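Milldale Mill Open Day: was it worth the bus fare?

Posted in Days Out, September

I should say at the start that I don't much like open days. The word "open" tends to mean that a few doors have been propped and the rest have a strip of tape across them. But the leaflet for the Milldale one came through the door twice, it promised "the full story of a working footwear town", and my knees were up to it, so I went.

Milldale is 27 minutes from us on the bus, if the bus comes. It drops you at the bottom of the hill and the mill is at the top. There is a car park up there but it was full of marquee. The leaflet said parking was "plentiful nearby", and judging by the cars on the verges all the way up, people had taken that as a challenge.

Entry was free. A donation was suggested at the gate by means of a bucket held at chest height, which is a fairly firm suggestion. I gave two pounds and got a sticker and a map. The map had been photocopied so often that the weaving shed and the toilets had run together into one grey block, and I wasn't the only person who walked into the wrong one.

The building itself is handsome and I've no complaints there. Long brick front, tall windows, a chimney that has been shortened at some point and capped. The ground floor is let out as small units, and the upper floors are what the Sutell trust wants to do up. Sutell is the outfit behind the whole thing. They took on the lease two years ago and they are very keen on the word "hub". There were boards about the hub in the entrance, with drawings of thin people drinking coffee under trees. I looked for a board saying what it would cost and who would be paying, and couldn't find one. When I asked at the desk I was given another leaflet.

The guided tour was supposed to leave at half past ten. It left at ten to eleven and it was far too big a group for the stairs. If you were at the back, as I was, you got the end of each sentence. I learned that something was "the largest of its kind in the valley" and that something else "never fully recovered after the fire". I'd have liked to know what. The guide clearly knew the place inside out and deserved either a smaller party or a louder voice.

What I did hear was mostly about the slipper trade. Milldale made slippers, felt ones first and then the tartan sort with a pompom, and it carried on making them in this building long after the cotton had gone. The firm was called Oberholzer, after the family that started it, and older people round here still say "up at Obie's". On the second floor there's a row of the original benches with the edges worn into scoops where people leaned. That was the best thing I saw all day. There was no sign on it, and half the group went past without looking, on the way to a screen showing a film about regeneration.

I did stop for the film. It's three minutes long and contains a drone. Enough said.

After that you were free to wander, within the tape. The old stockroom had been turned over to a display on how people keep their shoes, from pegs and boxes in the terraces up to the present day. It sounds thin, and I went in ready to be bored. In fact the earlier part was rather good. Someone had gone to the trouble of borrowing things from local attics: a boot scraper, a tin of polish with the price still on, and a cupboard from under somebody's stairs with the door cut away. I would have liked dates on them. The present day was less interesting, as it usually is, being much like everybody's hall.

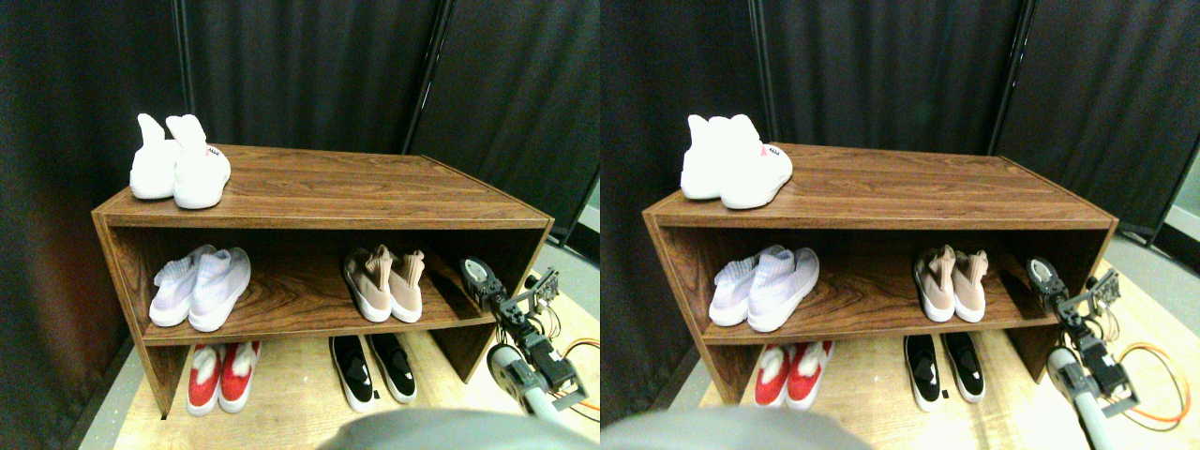 The modern end of the shoe storage display, with white high-tops on top of the rack.

My quarrel is with the panel that went with it, which claimed that the way we store our shoes "reveals a changing relationship with the home". I read that twice. I think it reveals that people own more shoes. My mother had a best pair and an everyday pair, and neither of them needed furniture. I noticed too that there wasn't a slipper to be seen at the modern end, which in a building that turned them out for generations seemed a missed chance. I put this on my comment card.

Next door was the "maker market". I had hoped for somebody making something. It was mostly candles. One stall had leather offcuts and a woman punching holes in belts to order, and she had a queue, which ought to tell the organisers what people come for. The rest was the sort of stock you see at every fair from here to the coast, at prices that made me put things down carefully. A bar of soap was being sold as "mill inspired". I smelled it. Lavender.

Lunch was in the marquee. Full marks for the tea, which was hot and strong and came in a proper cup. No marks for the queue, which had one till and doubled back on itself so that people waiting to pay were blocking people waiting to order. I had a cheese and onion pie that was fine in the middle. The cake had gone by one o'clock. If you're planning on the cake, have it first.

In the afternoon there was a talk about the Nemness, the stream that used to drive the wheel. It now runs in a pipe under the car park, and the plan is to bring it back up to the surface with planting and a walkway. I'm in favour of that in principle. The speaker showed a picture of how it would look in summer. Somebody near the front asked how it would look in February, when the lower road floods as it is, and was told that modelling was under way. Somebody else asked when the modelling would be finished, and was thanked for the question. We moved on to otters.

I'm told there have been otters. I grew up a mile downstream and I saw a pram and a lot of foam, but that was a long while ago and I'm willing to be corrected by an otter.

I had meant to see the engine house as well, which was on the map and on the leaflet and on a large arrow by the gate. It was shut. A notice on the door said "closed for safety reasons, we apologise for any disappointment". I was disappointed. The engine house was the main reason I'd climbed the hill, and if they knew it would be shut they might have taken the arrow down.

So, would I send you? If you live near and it's dry, yes, for the benches alone. Go up to the second floor on your own before the tour starts and have a proper look at them, and run your hand along the edge if there isn't a rope by then. The stockroom is worth a quarter of an hour if you start with the old things. Families seemed happy enough. There was a trail with a stamp at each stop and the children I saw were taking it very seriously, although one stamp had dried out and there was a bit of a scene by the lift.

If you're coming from further off I'd wait. Sutell say the engine house will be open "next season", and that the upper floors will have proper displays in place of boards. I have heard next season mentioned before in connection with Milldale. The swimming baths were going to reopen next season when I was still at work.

A few practical points for anyone going. The hill is steep and there's nowhere to sit on it. The lift goes to the first floor only, so the benches are out of reach if you can't do stairs, and this isn't mentioned on the leaflet. Dogs are allowed in the yard. The stalls mostly wanted cash and the tea tent only took cards, so bring both. The last bus back goes from the other side of the road, opposite the stop where you got off, and there is no sign on that one either.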